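3.2 Surface preparation and gloss measurement

Speckled countertops are sold on the claim that they hide wear. The claim is usually made for the pattern alone, while the finish on top of it receives little attention. We tested both together. Panels came from two suppliers, Desthorpe and Vultov, in matte and semi-gloss finishes, and were cut to the same size before any treatment. Plain panels from the same suppliers served as controls. All panels were washed with a mild detergent, rinsed, and left to dry overnight in the test room at Hurkside.

Gloss was read at a fixed angle before the first wear cycle and again after every 15 cycles. A cycle consisted of one pass of a weighted felt pad in each direction, with a small dose of household dust spread on the surface beforehand. The pad was changed whenever its face showed visible loading. In total, 3,114 readings were kept for analysis. Readings taken within a finger's width of a cut edge were dropped, as the saw had left a faint halo in the finish on several panels.

Lighting was treated as a separate factor. A speckled beige top (Figure 4) was taken as the reference for mid-tone patterns, with dark and near-white patterns on either side of it. Panels were viewed under diffuse overhead light and then under a low side light, which is the harsher condition for fine scratches.

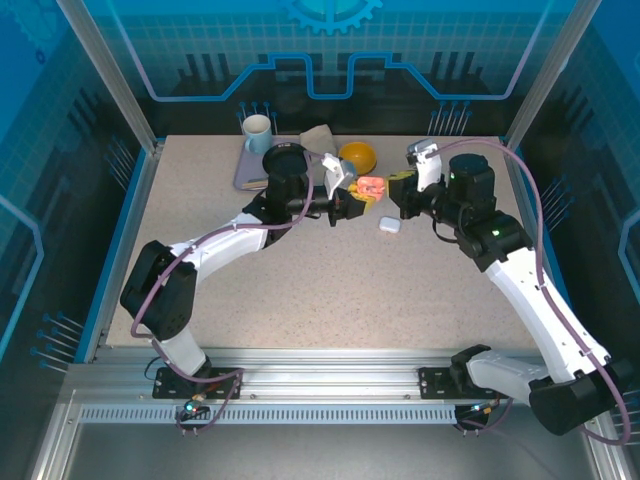
Figure 4. Speckled beige tabletop, mid-tone reference.

One reviewer of an earlier draft objected that gloss loss and visible wear are different things, and that a panel may lose a good deal of gloss before any buyer would notice. Van Damme raised a related point, writing that "the eye forgives an even loss and punishes a patchy one." We accept both remarks. For this reason a viewing test was added in October, in which 35 participants compared worn and unworn panels in pairs and marked the one they judged to be older.

The viewing test used 138 pairs, drawn at random within each finish. Participants stood at normal counter distance and were free to move their heads but not to touch the panels. No time limit was set. Ties were allowed and were scored as half – dropping them instead did not change the order of the finishes. Left and right positions were swapped for half of the pairs to limit side bias.

Results for the two measures are reported separately in Section 4. The matte Vultov panels had to be recut after the first run, and only the readings from the second set are included.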